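My grandmother washed on the same morning every week of her life, and I still think of her whenever I smell soap flakes (which isn't often enough!). Liis Krūmiņa, who grew up two streets from us in Tima, remembers sheets strung right across the yard and all of us children running through them, getting shouted at, and running through them again. These days I wash whenever I've a spare hour, and mostly I forget to hang it out.

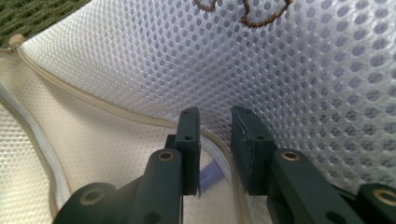 A white mesh laundry bag.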